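Last updated: August 12, 2025
Reading time: 3 minutes

Juvon Demonstration Notebook, Station 2
Task family: pen and organizer

Purpose of the entry. To record the state of the pen and organizer set, the working rules agreed for this station, and the points that remain open before the next export to Ullbridge. Colleagues taking over the station should read the February entry on grip checks first.

The task is unchanged. The operator wears black sleeves, holds one gripper in each hand, and works over the white board. A thin object is to be picked up, brought upright, and placed in a compartment of the clear organizer. All examples are gathered by hand, with no arm in the loop. The learning system receives the views from the grippers together with the view from the head, and the two must agree in time to within 40 milliseconds. Any example outside that limit is set aside and is not repaired.

Total held before this session: 944 examples. Total after review: 1,045. The target for the first training run remains as set out in the Salem plan, and it has been met on count. It has not been met on variety, and the sections below deal mainly with that. 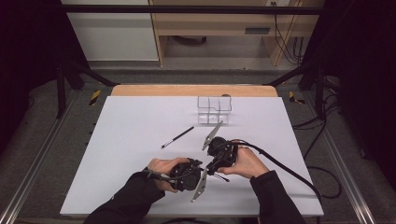 Grippers held close together over the board, pen and organizer beyond them.

Starting positions. Too many of the earlier examples begin with the hands already apart and pointed at the organizer. A model trained on those alone is likely to learn the route and pay little attention to the object. From this entry onward, the operator is asked to vary the height and spacing of the hands at the start, and to turn the pen between examples. The organizer may also be moved, provided that all of it stays on the board. Its position is not to be marked with tape or pencil, as the marks would be visible to the head view and could be used as a shortcut.

Cables. The cable on the right side has a long run and should be given slack before recording begins. A tug partway through a reach shows up in the motion record as a correction, and the review step cannot tell it from a real one. Two examples were withdrawn on this account.

Grip on thin objects. The pads close well on a slender rod when it is held near the middle of the gap. When it is held toward one edge, it tends to turn as the hand lifts. Operators correct for this without noticing, and the correction is worth keeping in the data – it is the kind of recovery the system should see. The rule is therefore that a turned rod is not grounds for rejection. A dropped one is recorded to the end and labeled as a failure.

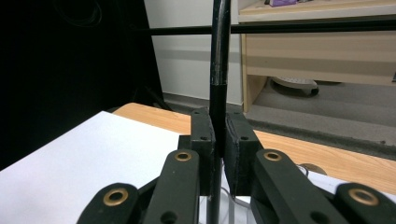 View from the gripper, pads closed on a thin black rod.

Review notes. Of the examples now held, 586 have been checked by a second reader. The rest carry only the operator's own label. Disagreement between the two readers is mostly over the moment of release: one reader marks the opening of the pads, the other waits for the hand to move away. The opening of the pads is to be used from now on. Labels already made under the other reading will be corrected in the order they were recorded, beginning with the Cudgate batch.

Pace. Operators should work at an ordinary speed. Several examples in the earlier set are so slow that the hand pauses above the organizer for longer than the whole reach took. These have been kept but flagged, and the training group will decide whether to trim them. 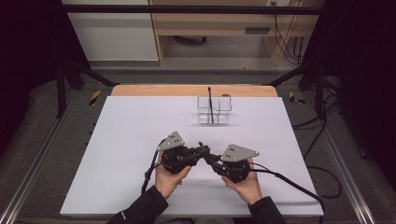

Should failed attempts be deleted before the set is exported?
Failed attempts stay in the export with their own label, and the training group chooses which of them to use for each run.

Open points:
– Write the release rule into the labeling sheet.
– Ask Ullbridge whether flagged pauses should be exported whole.
– Repeat the timing check after any change of cable.

Recent entries
Grip checks and pad wear, February
Cudgate batch: label corrections
Timing between head and gripper views
Salem plan, revised targets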